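Huvness choir and Dobos Quartet to share the stage again in October
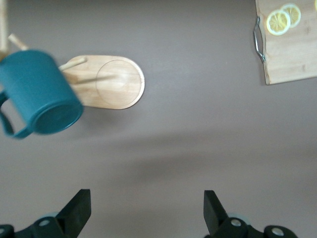

A wooden mug stand on a tabletop.

After a long summer of rehearsals with the windows propped open and the traffic joining in on the quiet bits, the Huvness Community Choir is very nearly ready for its autumn concert, and this year it will have company. The Dobos Quartet, who came over to sing along with the choir two seasons ago and went home with rather a lot of fruit cake, are coming back in October for an evening of close harmony, old standards and some brand new music at the Grellasholm Rooms.

The quartet's founder, the Hungarian-born pianist and singer Barnabás Hegedűs, has written a new piece especially for the night. It is called "Bustdale Road" and takes its name from the lane that runs down behind the Rooms to the river, where he got thoroughly lost on his last visit while looking for somewhere to buy a sandwich. It begins with the low voices on their own, humming, and the tune doesn't properly arrive until the sopranos bring it in over the top. Those of us who have been lucky enough to hear it through the rehearsal room door can tell you that it is very lovely indeed, and that the basses have been going round singing it in the supermarket ever since.

"I wanted something that a choir could enjoy on a cold evening after work," Hegedűs told us over the telephone, with what sounded like a good deal of piano tuning going on behind him. "There is one difficult page. I have apologised to the altos about it already, and I shall apologise again when I see them."

The altos, we understand, have forgiven him, though they did ask for an extra rehearsal.

Conducting as usual will be Kastriot Đorđević, now in his third year with the choir and looking a great deal more relaxed than he did in his first. He came to Huvness from a background in brass bands, where he played the tenor horn, and he still counts the choir in as if there were a parade waiting outside. Under him the membership has grown to 37, which has meant a third row of chairs on Thomas Street and some gentle negotiation over who gets to sit near the radiator. Plenty of the newer singers had not sung a note in company since school, and one or two of them will be taking short solos at this concert for the first time, so do please give them a good loud clap.

The first half belongs mostly to the choir. There will be a set of folk songs from the British Isles, a couple of swing numbers that Kastriot has arranged himself (he is a little shy about these, but he shouldn't be), and a slow, unaccompanied lullaby that closed the spring concert and was asked for again by so many people afterwards that it would have seemed unkind to leave it out. The quartet will then play a short set on their own before the interval, with piano, double bass, guitar and drums, all four of them singing as they go. If you have not heard them do this before you are in for a treat -- the drummer in particular has a voice you don't expect, very high and clear, and she barely seems to look at the drums at all while she is using it.

After the interval everyone comes together. "Bustdale Road" opens the second half, and it will be followed by a run of songs from the forties and fifties that most of the audience will know at least the choruses of. Joining in is welcome in the last two. Please don't join in with the lullaby, however tempting it may be.

Anyone who came to the spring concert will remember that the piano had one note in the middle that stuck, and that it managed to be needed in nearly every piece. We are glad to say that this has been seen to over the summer, and the tuner will be back for another look on the afternoon of the concert itself. The Rooms have also had the stage lights rewired, so the back row should be able to see their music this time without leaning on one another.

Doors open at 7pm and the singing starts at half past. There is level access from the car park side, and the hearing loop works best in the left-hand block of seats as you face the stage. Tickets can be bought from the box office at the Rooms on Huvness 3732, or at the door if there are any left, but the spring concert was full well before the night and it would be a shame to be turned away in the rain. Children come in free with a grown-up. Tea, coffee and squash will be served in the interval, and there may well be fruit cake, as the quartet have been asking about it.

For anyone who would like to come a little closer to the music than the audience seats, Hegedűs is giving an open workshop at the Rooms on the morning of the concert, from ten until noon. It is meant for people who like singing but don't read music, and for people who do read music but have never tried singing in harmony without a copy in front of them. He will teach a simple song by ear, in three parts, and then see what happens when the parts are swapped round. You don't need to belong to the choir and you don't need to prepare anything, although a bottle of water is a good idea. Places should be booked through the box office on the same number.

The choir itself will be taking new members again once the concert is over, tenors especially. Rehearsals begin at half past seven in the evening, and your first two are free.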